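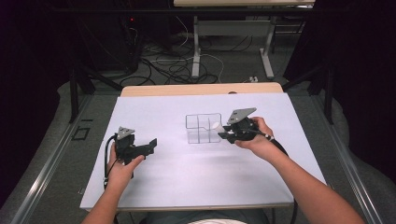 Parts are ending up in the wrong compartment of the clear divided trays, and the trays are getting knocked when someone reaches past them. We sort small white spacers and caps for the Trandis kits into these and the error rate has gone up since we moved to the white tables. A clear tray on a white top is mostly a few faint gray lines, and the walls between the compartments are the same. One small white piece lying near the right side is about all there is to look at. On the old brown bench we never had this complaint. Please advise whether there is a fix that does not mean buying new trays.

Sep 24, 2023
By Pejman Ghasemi

Status: closed
Area: sorting tables, kit room
Item: Mendura clear tray, divided

What we see

Spacers dropped on the top edge of a divider and rolling into the next compartment over. Caps set down beside the tray by people who thought they were inside it. Trays pushed sideways by a sleeve or the heel of a hand. In August we opened a batch of 200 finished kits after a return and found 6 with a cap where a spacer should be. The kits are packed straight from the tray, so I am treating this as the same problem.

What we don't see

No cracked trays and no loose dividers. I pressed on the walls of the ones in use and they held. The two part types are not mixed when they arrive from Jafarzadeh. I opened sealed bags of each and they were clean.

Log

Step 1. Washed the trays. The thought was that a film on the plastic was making the inside hard to read. Warm water and dish soap, rinsed, dried with a soft cloth. Clean trays were harder to see than dirty ones. No change in the errors. Do not use paper towel for drying, it left fine scratches on the first one I did.

Step 2. Turned off the overhead light on that side and used the desk lamp. The rims showed up better from one seat and worse from the other. The shadow under the tray got darker and people started taking the shadow for the edge. Put the light back the way it was.

Step 3. Marked the top edges of the dividers with a black marker. This worked well for one afternoon. The marker then rubbed off on fingers and on the caps, and the caps have to go out white. Cleaned it off with rubbing alcohol on a cotton swab. I would not do this again, and I don't know what alcohol does to this plastic over time. If you have to use it, keep it off the walls.
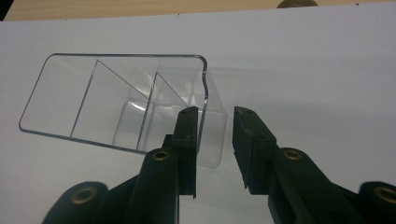

Step 4. Thin colored tape along the tops of the dividers. Better than marker and it doesn't come off on the parts. The trouble is the slope. The top of the divider is not level, it runs down at an angle, and the tape wants to lift at the low end. Once it lifts, a spacer can catch on it. I cut the tape short of the low end and that held, but it takes a while per tray and the tape will need replacing.

Step 5. Dark paper under the tray. One sheet of dark blue card, cut 2 inches bigger than the tray on every side. With the card down, both the outline and the dividers can be read from either seat, and the white parts stand out. The card slid at first and took the tray along with it. A piece of double-sided tape under each corner stopped that. This is the fix we kept.

Step 6. Swapped the card for an Astenen rubber mat in the same blue. The grip is good and the tray stays put when bumped. The mat picks up lint, though, and lint on white caps is its own complaint. Went back to card.

Result

Ran 80 kits with the card under the tray and no tape on the dividers. Opened all of them before they were sealed. No swapped parts. One cap was set down outside the tray, and it was spotted right away on the blue.

Still open

The card gets dirty at the front edge where hands rest. I have been turning it over and then cutting a new one. Laminated card would wipe clean, but the one I tried had a glare on it that was nearly as bad as the bare table — a matte laminate may be worth a try.

Trays with colored dividers would also do it. I asked Mendura and have not heard back. If they answer I will open a new ticket and refer to this one.

Spare blue card is on the shelf with the labels. Please cut it on the mat and keep the knife off the white tables.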